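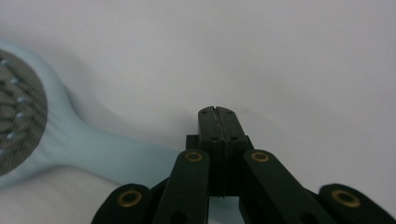
Most people who ring a home organiser expect to talk about wardrobes. The woman who runs Borkex, a one-person tidying service, would sooner talk about the hairbrush. "It's the thing that never has a place," she says. "It ends up wherever you were standing." A pale blue one with a dark cushioned pad, lying flat on a white surface, is the sort she has in mind: too long for the soap dish, too wide for the tray, and picked up twice a day.

Search this site
Enter keywords
Go

Tuesday, March 28, 2023
By the Home pages desk

She started Borkex in October, after 14 years in the stockroom at Stellport, a kitchenware shop. Her answer to the hairbrush is a pencil cup. The black wire-mesh kind suits her best, as you can see what has dropped to the bottom. The brush goes in handle first, head up.

"People think it'll tip over," she says. "A short cup will. If the handle gets nearly to the base you're all right, even when it leans a bit." 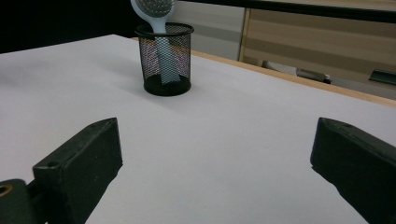 One cup, one brush

She is strict about what else goes in. Combs are allowed – hair ties are not. "They sink, and then you're tipping the lot out to find one." Clips go in a lidded tin, and anything used less than once a week goes in a drawer.

Her clients at Karpenko, a block of small flats with shared bathrooms, keep their cups on a bedroom shelf and carry them down the corridor in the morning.

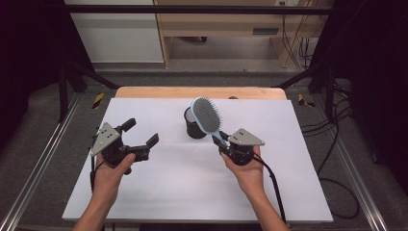

She charges those clients a lower rate, and a visit there takes 2 hours at most. Bigger houses take a full day. She once sorted 300 items out of a single bathroom cabinet, and 10 of them were brushes.

Does she buy special containers? Rarely. She tried the Drirnix drawer inserts and gave them back, finding the slots too narrow for a brush with an oval head. "I'd spend the money on a second cup," she says. "Put it by the front door."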